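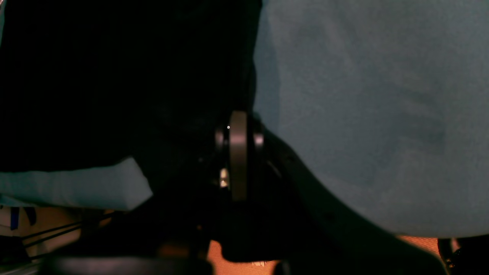 About us

Dadstead Upholstery School teaches people to re-cover and rebuild seats. We run evening and weekend classes in a former seed warehouse in Dadstead, and a longer day course for those who want to do it for a living. We have been going for long enough to be suspicious of most of what gets written on pages like this one, so we will try to keep to what we can stand behind.

What we doubt

We doubt that anyone learns upholstery in a weekend. Plenty of places will sell you that weekend, and we sell one too, but ours is called Drop-in Seat and that is all you do: one drop-in seat pad, stripped, webbed, stuffed and covered. You will go home able to do another one, more slowly than you hoped. You will not be able to do your gran's wing chair.

We doubt the word "heritage". We teach horsehair and hand stitching because some chairs need them and because the stitches are worth knowing. We also teach foam, staples and spray glue, which is how most chairs in most houses have been made for decades. Some visitors are put out to find both on the same bench. If you want a school that thinks foam is cheating, there is one in Rernia with a very nice website.

We doubt "sustainable" as well, at least as it is used in our trade. Re-covering a chair keeps the frame out of the tip. It also uses new cloth, new wadding and often new foam, and the old stuff comes off filthy and mostly can't be reused. On a good frame the sums probably come out well. On a cheap sofa with a stapled chipboard base we are not so sure, and we have told people to their faces not to bother. A few of them bothered anyway and enjoyed it, which is fair enough.

How we started

The usual story has a founder with a dream. Ours has a closed college department. When the local college dropped its soft furnishings course, three of its part-time tutors bought the trestles, the button press and two of the sewing machines at the clearance sale, and rented the ground floor here until they could think of something better. They didn't. The first class had seven people in it, four of whom had been on the old course and wanted to finish their chairs.

We tried growing once. A second branch opened in Bouvier in July 2014 and shut the next spring. The rent was too high, the stairs were too narrow for a sofa, and we had believed a survey that said there was demand. People will tick "very interested" on a form at no cost to themselves. We have not done a survey since.

What the courses are like

The evening course is 48 hours of teaching spread over two terms. You bring your own chair, and we look at it first. We turn away a fair number, usually for woodworm or for joints so loose that they need a joiner before they need us.

The first few weeks are dull. You pull tacks. People who have seen the job done on television expect to be choosing fabric by the second session, and we ask them to leave the fabric at home until there is something to put it on. We don't sell cloth ourselves and we take no cut from the shops that do, so you can believe us or not when we say that the middle of the price range is usually where the sense is.

The day course takes a year. Last year 226 people asked about it, and we took twelve. We don't call that an acceptance rate, as most of those who asked went quiet when they heard the price. Of those who finish, some set up on their own, some get bench work with a firm, and some go back to what they were doing before. We used to print a percentage here. It depended so much on when you rang people up, and on what you counted as a job, that we took it down.

Prices

The weekend costs £175 with materials. The evening course is £404 a term without them. Neither price has an "early bird" version, and there is no higher price crossed out beside it. Foam, wadding and webbing are charged at what we pay Drellent for them, and the invoice is pinned up by the kettle if you want to check.

What other people say

We have plenty of kind comments from past students and have decided not to put them here. Every school has them, and we have never seen one print the other sort. If you want to know what we are like, come in during any evening class in term time and ask whoever is at the benches. We can't choose who that will be.

Getting in touch

The door is on the yard side of the building, past the tyre place. Please send a photograph of your chair before you bring it, and one of the underneath with the black cloth pulled back if you can manage it. Email gets a quicker answer than the phone, as the phone is hard to hear when the machines are going.

Page last checked 2019-10-21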